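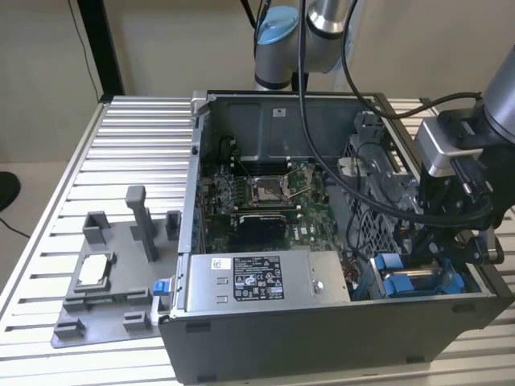 CPU insert, teleop – Thursday, July 9, 2026

Back on the chip task after all that cable stuff in June! The tower's on its side, socket lever up, CPU waiting in its recess on the printed fixture. Emmanuel Mrema drove first and I took over after lunch (he's smoother than me, I'll admit it).

We got 8 demos saved and I'd keep 6 of them. The other two I came in crooked over the socket and sat there wiggling, and I don't want Kioko learning my wiggle. Dropped the speed scale on the leader arm from 700 to 600 and my hands liked that a lot better – less overshoot near the pins.

The wrist view gets dark once the gripper is down low by the socket. Try the small lamp from the Felbridge bench.

Next: same task, fixture turned a bit. Emmanuel wants to start with the lever closed, but I'd wait on that.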